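From: Maeve Corrigan
To: narkon-list
Subject: Re: [narkon] Season 2 casting, Phelan recast??

Quick one, typing this on my break so forgive the mess.

Gobnait Mulligan wrote:
> Has anyone seen anything solid on the Phelan recast? Ledeo had a
> piece up last night saying the part is gone to someone new for
> season 2 and the old actor "left by agreement". No name given. I
> liked him!! He was the only one in the whole show who could do the
> harbor speeches without sounding like he was reading a menu.
>
> Also is it still 20 episodes or did they cut it. My sister says cut.
>
> Gobnait

Gobnait, yes, seen it. Ledeo took the piece down for an hour and put it back with the headline changed, so make of that what you will. The first version said "fired". Second one says "departing". I have the first one saved if anybody wants it, mail me off list please, the attachment limit is tiny.

As for who's coming in, two names going around. One is the fella from the hospital drama, which I don't buy, he's filming that until May at least. The other is Oisín Hegarty's theory and I'll let him defend it himself. He thinks they promote the younger brother and never recast at all. Would explain why the brother got all that screen time in the finale for no reason I could see. 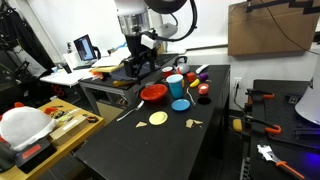 Episode count: still 20 as far as I know. Your sister may be thinking of the split. They're airing it in two halves with a gap in between, same as they did with Heso, and we all remember how that went. I lost half the plot over the break and had to rewatch teh lot.

My own worry is the writing more than the face. Phelan is in the first book for all of a chapter and everything good about him on screen was made up in the room. If Bláthnaid Horgan is right and the room has changed too then a new actor is walking in with nothing. Bláthnaid, where did you read that? I went looking and only found your own post from last week quoting itself.

Other bits

- trailer supposed to be out before the end of the month. No date.
- the masks are back, Muireann spotted one in the poster, bottom left, behind the ship
- spoiler rule still applies, put it in the subject line, I got the lighthouse thing ruined on me last time and I'm not over it

Have to run. Will post the trailer link if I get it first

Maeve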